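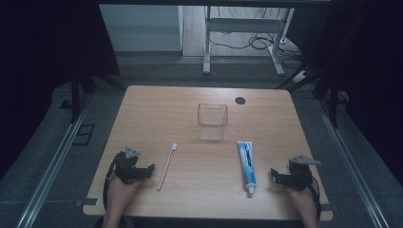
Rosalie Rainer wrote in to ask whether there is any point in demanding a correction from a magazine, given that she has sent four emails to one already and received, in return, a subscription offer. There is a point. There is also a method, and four emails isn't it.

I used to sit on the receiving end. For a few years I opened the letters at Laswood, a weekly of comics and features that managed to insult a profession, a river or a small country most months without meaning to. I have read the angry ones and the very angry ones, and one written entirely in the second person plural. The ones that got something printed were nearly always dull. So let's be dull together.

We use cookies to remember your preferences and understand how readers use this site. By continuing to browse, you accept our use of cookies. Accept | Manage settings

Step 1: Work out what kind of wrong it is

Magazines are wrong in two ways. They get a fact wrong, or they say something you find stupid or hurtful. Both deserve a letter, but they go down different pipes. A factual error goes to whoever handles corrections and can be settled with a line on page 2. An offensive drawing or a nasty joke goes to the editor, and what you're asking for there is an apology, or a reply printed at decent length.

Mix the two in one letter and the magazine will gratefully fix the spelling of your town and ignore the rest. I did this to people. I'm told I was very polite about it.

Step 2: Get hold of the actual page

Don't work from somebody's post about the page. Get the issue, or the web version with its address, and keep a copy, since online articles have a way of improving themselves overnight. Write down the issue, the page, the headline, and the exact sentence or panel. If it's a translated comic, find out whether the offending line was in the original. When Laswood ran its strip about the island of Stoltia, we had 23 complaints about a caption that the translator had made up to fill an awkward balloon. The artist was blamed for it at dinner parties for a year. 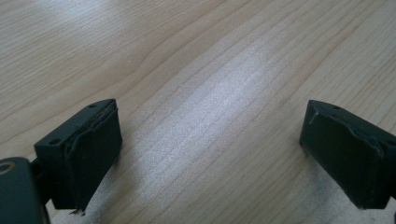
Once you have the page in front of you, read the whole piece twice. It's annoying advice, I know. But a fair number of complaints die because paragraph six says exactly what the reader accuses the writer of leaving out, and whoever opens your letter will enjoy pointing that out more than you'd think possible.

Step 3: Find the right person

Look for the small print near the contents page, or the link at the bottom of the site that looks as if it was put there under protest. You want "corrections," "standards," or "readers' editor." If there's none of those, use the managing editor. The general inbox is read by whoever is newest, and they're afraid of you.

Do not write to the cartoonist at home. Do not write to the printer. One man wrote to our printer for most of a winter.

Step 4: Write it short

Four parts are plenty:

What was published, and where.
What is wrong with it.
How you know.
What you would like done.

Mine would go something like this:

Dear Editor,
Your September feature "Small Places, Loud Flags" says that the Stoltia harbor festival was banned. It was postponed by one week and took place. The festival program, attached, gives the new date. Please correct the online article and print a correction in your next issue.
Yours sincerely,

You'll notice it has no adjectives. You may put in one, as a treat, but keep it away from the verb. Leave out how long you've been a subscriber, and leave out your lawyer unless you have one. Everyone at the magazine can tell.

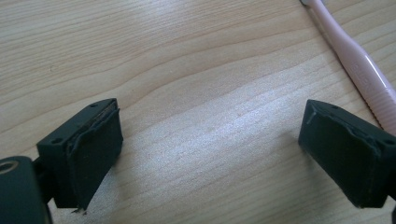

Pale wood grain with the light on it.

Step 5: Say what you want, in words they can copy

Editors are tired. If you hand them the finished correction, there's a good chance it goes in as written. "An article in our September issue stated that the festival was banned. It was postponed." Two sentences, and you've done their afternoon for them.

For an offense complaint, decide beforehand what would satisfy you. An apology in print? A conversation? The drawing taken down? Be careful with that last one. Asking for every copy to be pulled from the shops makes the drawing far more famous than it would have been on its own, and then you'll be explaining it to your aunt. Oluwaseun Anozie, who took over the letters desk after me, had a request to pulp a full print run over a hat. Far more people saw the hat after that than ever bought the issue.

Step 6: Wait, then nudge

Give it 20 days. Then send the same letter again with one line on top: "I wrote on the date below and would be grateful for a reply." No fresh outrage. Fresh outrage makes it a new letter and puts you at the back of the line.

If there's still silence, find out who owns the magazine. Laswood belonged to Eskola, and a note with Eskola's name in the copy line could get a reply before lunch. If the magazine has signed up to a press complaints body, check its deadline early, while you're still in a good mood.

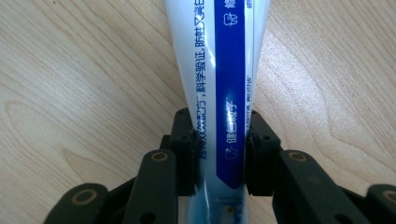

White toothpaste tube with a blue stripe and small tooth icons.

Step 7: Check what they printed

Corrections sometimes need correcting. Trunix, a gadget monthly down the hall from us, once apologized to the wrong inventor, then apologized to him for the apology. Check that your name is right, that the online version has changed too, and that there's a note saying so. If the article was simply fixed in silence, ask for the note.

Then stop writing. Rosalie, this means you. Pick your best email out of the four, cut it to 17 lines at the outside, take out the part about the subscription offer, and send it to the managing editor in the morning.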